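About Sinley Career Services

Print this page | E-mail this page
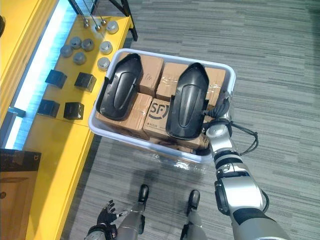 Sinley Career Services helps people prepare the documents that employers, landlords, lenders and colleges ask for when a person changes jobs or moves to a new city. Our head office is in Pukbridge, and we have a smaller office in Tonell which opened when demand from the surrounding towns outgrew our visiting service.

The organisation was founded by Aleksandra Kurek, who had spent much of her working life in payroll and staff records. She saw how often a good application was held up by a missing reference or a letter that left out the dates of service. Her first clients were former employees of a closed mill, many of whom had no written record of their work at all.

Our advisers assist with résumés, cover letters, reference requests, records of service and letters of resignation. We also help clients write to past employers, including those that have merged or changed their name. All drafts are read by a second adviser before they are released. We do not issue letters on behalf of an employer, and we will not alter a job title or a date at a client's request.

Last year we worked with 448 clients, nearly 400 of them in person. The remainder were served by telephone or mail. Fees are set by the length of the appointment and are waived for anyone receiving income support.

Our Staff

The Pukbridge office has 8 advisers and the Tonell office has 2. Bartosz Zalewska is Director of Client Services and is responsible for adviser training, complaints and the privacy of client files. Files are kept only as long as the law requires, and clients may ask to see their own at any time.

Working With Employers

Sinley also provides a records program for small businesses that have no personnel department of their own. The Chettiar Program, named for the street where we had our first office, gives owners a standard set of letters and a yearly review of how staff records are stored. Enrolment opens each September.

Appointments

Both offices see clients by appointment. The Pukbridge office also holds a walk-in session on Wednesday afternoons — please bring photo identification and any earlier letters you wish to have reviewed.

Print this page | E-mail this page
Shares: 2
0 comments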